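**Naciri project: training on fewer demonstrations**

The manipulation group has a first result from Naciri, the project that asks how little demonstration data an arm needs before it can handle produce it has not met before. Fredy Arango ran the tabletop trials, with one round object on the wood between the two side panels.
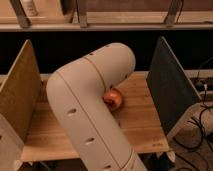 *The arm bent over the table, with the round red object under its elbow.*

The baseline policy, Tradau, was trained on 820 demonstrations. The new one, Ovon, uses the same demonstrations but drops the segments where the arm is only traveling and keeps those close to contact. Myroslav Hordiienko wrote the filter. It looks at joint speed and nothing else, so no hand labeling is needed.

Over 17 trials per policy, Tradau completed 2 and Ovon completed 11. Most of the remaining Ovon failures came from a late approach, where the arm stopped short and did not correct itself. Glossy surfaces are still hard for both policies, and Fredy suspects the highlights. He plans to repeat the set under softer lighting before changing anything in the model.

The fixed view is a further difficulty, as the upper part of the arm comes very close to the object.

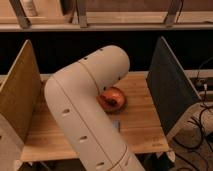 ### Next steps

The filter will be tried on the Bovero data next, which has longer demonstrations and more pauses. A written report is due in May. Anyone who wants the filter settings before then can ask Myroslav.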